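Home | Projects | Updates | Partners | Contact

Puvora kitchen chores project, October update
From Shiuli Liyanage, for the Hastdale fund

Hi all, you asked for the short version of where the money went this quarter, so I'll try (I'm bad at short). We're still on the question you funded: can two arms put away the stuff people leave on a counter? Snacks, spoons, markers, jars, the usual mess.

Sorting into bins is the good news! Out of 15 tries on our last full run, 8 went start to finish with no one stepping in. Last time I wrote to you it was 2, so I'm pretty happy. Small blocky things are the easiest by far, and passing one from arm to arm is coming along, though it's slow enough that you could make a sandwich while you wait.

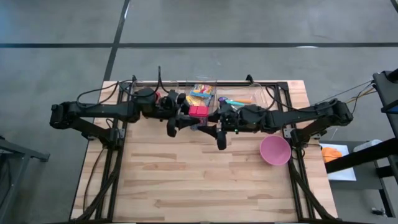
Pink block in the left gripper, bins along the back.

Bags are the headache. A chip bag crinkles, slides, folds over on itself, and the planner (we moved to Semstead this summer) still thinks it's the shape it was a second ago. Peixoto wants to try softer fingertips and I'd like to let him, the parts are cheap.
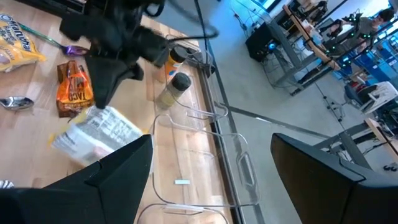 Spice jars are somewhere in the middle. Picking one up is fine, but the arms put it down too hard, and I wouldn't trust them with glass yet. Spoons depend a lot on which way the handle points. Would I let this loose in my own kitchen? Not this year, but I'd let it do the markers.

Next up is two more weeks on bags, then clear trays, which the depth sensing hates. I'm still waiting to hear from you on the fingertip budget, and mornings before 8 are the best time to catch me.

Shiuli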